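Set pieces and the short bench at Herkton

Herkton have scored 18 goals from corners and wide free kicks this season, more than any other side in the division and close to half of their total of 40. The figure has drawn attention because the squad is not tall and has no specialist taker. The goals come from a small number of routines, repeated often, with changes made to the starting positions and very few made to the runs.

The basic corner uses four attackers inside the area. They begin in a line near the penalty spot and split late, two towards the near post and one towards the far post, with the fourth holding his ground to block the marker who would otherwise follow the first run. Delivery is flat and aimed at the front edge of the six-yard box. A taker who overhits it will usually find the far-post runner, so the margin for error is wider than it looks. 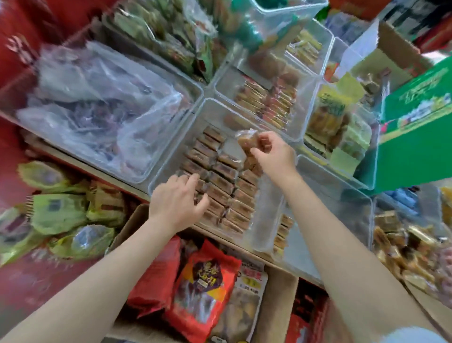 PLESTACH, 6 March 2018

Opponents have tried two answers. Plestach, who drew 1-1 with Herkton in February, defended with a full zonal line and left one man on the near post. It worked for most of the match. Herkton won nine corners and had a clear header from only one of them, but that one went in. Segers went the other way and marked man for man, which gave the blocking run more to work with. They conceded twice before half-time and switched to a mixed system after the break.

The mixed system is now the common choice. Three defenders hold zones across the six-yard box and the rest pick up runners. Its weakness is the gap between the zonal line and the markers, where a cut-back or a second ball can drop. Herkton's third routine, a short corner played back to the edge of the area, is aimed at that space. It has produced few goals -- four in all -- but it forces the defending side to send a player out, and the next corner is then played into a thinner line.

Fitness is the other side of the account. The same eleven have started in most league matches, and the side has let in more goals in the last quarter of an hour than in any other part of the game. Substitutes are used late. When two regular starters were missing at Flaltier, the near-post run was left to a full-back who had not made it in a match before, and Herkton failed to score from seven corners.

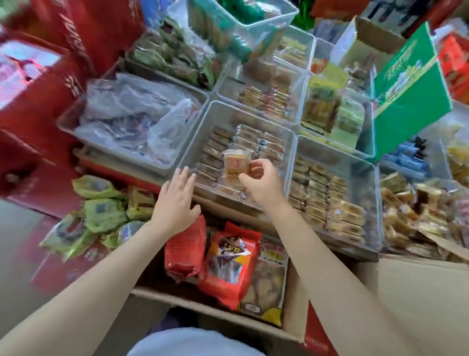 Photo: Flaltier Picture Desk

The run-in will test this more than the first half of the season did. Herkton play three matches in eight days at the start of next month, two of them away, and the second is the return against Segers. A side with 42 points from its games so far does not need to change much to finish in the top four. It does need to decide who takes the blocking role when the first choice is rested, as the routine depends on timing that is hard to pass on in a single training session.

There is also the matter of referees. Blocking runs are legal only while the player keeps to his own path, and two Herkton goals have been ruled out this season for contact away from the ball. The coaching staff have since moved the blocker a yard deeper. The change gives him a longer approach and makes the contact look less deliberate, though it also gives an alert defender time to step round him. Plestach's centre-halves did so repeatedly in the second half of the February match, and Segers are likely to have seen the recording.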